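Plosutora oat drink – has the recipe changed?

pushpa_s
Bought the usual Plosutora barista carton on Wednesday and it split in my coffee. Never had that before.
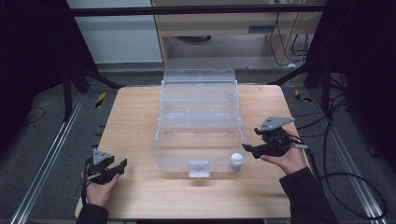
Same shop, same shelf, best before date well into June. The front now says "creamier than ever", and whenever I read that I assume they've taken something out. Anyone else?

Foliscombe_Ron
Shake it harder. Mine's fine.

pushpa_s
I did shake it. I've been drinking the stuff for years, I know how to shake a carton.

ceduleo
Check the back. My old one had rapeseed oil second on the list, the new one has it fourth. Less oil, so it won't froth the same. "Creamier" than what, they never say.

Sarita Goel
Could be your coffee though. A light roast is more acidic and will split nearly any oat drink. I changed beans in spring and blamed the milk for a fortnight.

pushpa_s
Same beans, same kettle. I'm not ruling it out but I don't see it.

Foliscombe_Ron
People say this about every product going. New carton, must be a new recipe. Has anyone asked them?

ceduleo
I have. Got a reply in 25 minutes saying they are "always listening to customers", which doesn't answer anything. They wouldn't say yes or no about the oil.

Sarita Goel
The calcium has gone up on mine, for what it's worth. Added calcium can make it curdle in hot drinks, or so I've read. No idea how much you'd need.

ahuja_7
Moved to the Ahuja one months ago. Thinner, and a bit sweet if you ask me, but it doesn't split. No big claims on the front either.

Foliscombe_Ron
Ahuja tastes of wet cardboard.

ahuja_7
Then don't buy it – more for me.

pushpa_s
Tried a second carton this morning, poured the milk in first and let the coffee stand a bit. No lumps. Still tastes thinner to me. I'll finish this one and then have a go with the Ahuja.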